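Altlow Student Robotics Club
Progress report to the Oromero Fund, second funding period
Prepared by Hatsue Sakai, club advisor
August 30, 2026

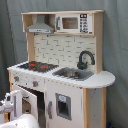
The play kitchen and the arm in the club room at Altlow.

Summary

The club has finished the first half of the kitchen tasks project. The students have a working arm, a fixed practice setup and a recorded set of practice runs they can learn from. Door opening is in good shape. The knobs and the faucet are behind schedule, and we are asking to move one line of the budget to deal with that. Spending is within the grant.

What the project is

Students program a small robot arm to do simple jobs at a child-sized play kitchen. We picked a toy kitchen when we wrote the proposal in February and have stayed with it. The parts are light, the doors don't need much force, and a bad move by the arm does not break anything expensive. It also gives each student group something of its own to work on: the oven door, the microwave door, the tall cabinet door, or the pair of knobs under the stovetop.

The students drive the arm by hand through a task many times, save the runs, and use them to train a controller. Then they let the controller try the task by itself and write down what happened.

Work completed

The club has saved 3,318 practice runs since the start of the grant. Of these, 1,180 are for the oven door, which was the first task and the one every new member starts on. The rest are spread over the other tasks, with the knobs getting the fewest.

In the last test of the period, the oven door group ran 100 trials with the controller in charge. The door ended fully open in 71 of them. Most of the misses were cases where the arm got hold of the door and let go too early. The group has changed how it labels the end of a run and will repeat the test with the same starting positions.

The microwave group got to its first successful opening later than planned. The handle is small and stands on the left edge of the door, and the group's early approach came in from the wrong side. Their results are now good enough to start a full test.

The tall cabinet door has the same kind of vertical handle, and that group was able to reuse a lot of the microwave group's code. This saved them several weeks.

Work behind schedule

Knobs. Turning a knob needs the wrist to stay lined up while it rotates, and our runs are not consistent. Different students turn the knob in different ways and the controller learns a mix of all of them. Róisín Cronin, who mentors the group, has written a one-page procedure so that everyone drives this task the same way. The older knob runs will be kept but not used for training.

Faucet. The proposal included a task of reaching over the sink and touching the faucet. No runs have been saved for it yet. We would like to push it to the next period.

Equipment

The Kela gripper pads wore down faster than expected and have been replaced once. The Koyama control software was updated at the start of the summer session, and we lost some meeting time getting the old recordings to load again. A student wrote a conversion script for this and it is now part of the club's shared folder.

The backdrop behind the kitchen has stayed up between meetings. Before that, runs recorded at different times had different things in the background and the results were hard to compare.

Students

Membership held steady over the summer. There are 5 student groups, one of which takes care of the recordings and the written logs - this was not in the proposal, but the other groups kept losing track of which runs were good. New members spend their first two meetings driving the arm before they touch any code.

Budget

We ask to move the unspent travel money to equipment, to pay for a second set of gripper pads and a spare wrist motor. The total does not change. A revised budget sheet is attached.

Next period

Repeat the oven door test.
Full tests for the microwave and the tall cabinet door.
Record a new set of knob runs under the written procedure.
Start the faucet task.
Open evening for families, with students running the arm.

Attachments: revised budget sheet, test log for the oven door, knob procedure (R. Cronin)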